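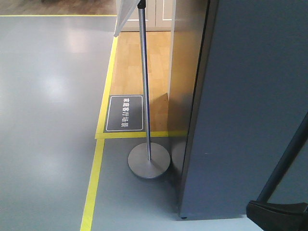
A day among the yellow lines

Thursday, October 11, 2018

I've been promising for ages to write up my visit to Tesdale, and the notes have been sitting in my coat pocket long enough to go soft at the corners, so I've made a large pot of tea and I'm going to get on with it. Several of you wrote after my January post on cleaning robots to ask whether I'd look at something with an actual arm, and I said I would if anyone let me near one. Well, somebody did!

The thing I went to see is the Statcombe, which you don't buy so much as sign up for. You get an arm, a stand, the software and a stretch of what they call practice time, where the arm is put through jobs like the ones you'd want doing at home before it comes anywhere near your own kitchen. The basic service runs for 14 weeks and costs 2,804 pounds, and there's a shorter one at 1,496 if you're happy to do more of the setting up yourself (I would not be, and I say that as a woman who once spent a whole bank holiday on a flat-pack desk).

I did like the way they've laid the place out. The floor is a lovely glossy grey-blue, and then you come to a line of yellow tape and it changes to pale wood, with white cabinet doors at the far end. A sign on the floor in Chinese marks it out as the family living room scene. I found that rather charming, having a living room with a label on it, and I've thought since that my own could do with one.

I should say a word about the arm itself. It's black and chunkier than the brochure had led me to think, more like a decent power tool than anything from a film. The manual is clear and well translated, though the section on the stop button ought to be at the front, in big letters, and I've written to tell them so. The app is the weaker part. It's called Guo, it wants a password every time you open it, and the text is far too small for anybody who keeps her reading glasses in another room.

What I'd ask about most carefully is the list of jobs. Fetching and putting away are in the basic service, but anything involving a fridge comes under an add-on named Cuvholm, and that takes the total to about 3,000 pounds. I do think a fridge is a fairly ordinary thing to want help with, particularly if bending and reaching are what's bothering you in the first place, and I'd have been happier to see it included from the start.
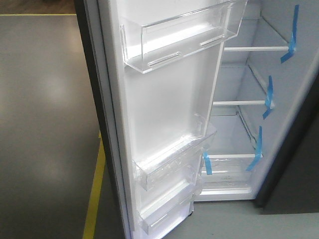 The fridge, and what I'd want from it

I had a good long look at the fridge, as you'd expect of me. Clear bins in the door, glass shelves with white trims, a see-through drawer at the bottom, and still plenty of bright blue tape inside, so it had that brand-new look I always enjoy. All that clear plastic made me wonder how an arm is supposed to tell where a bin begins, and I've put the question to them by email. If I get a proper reply I'll add it underneath this post.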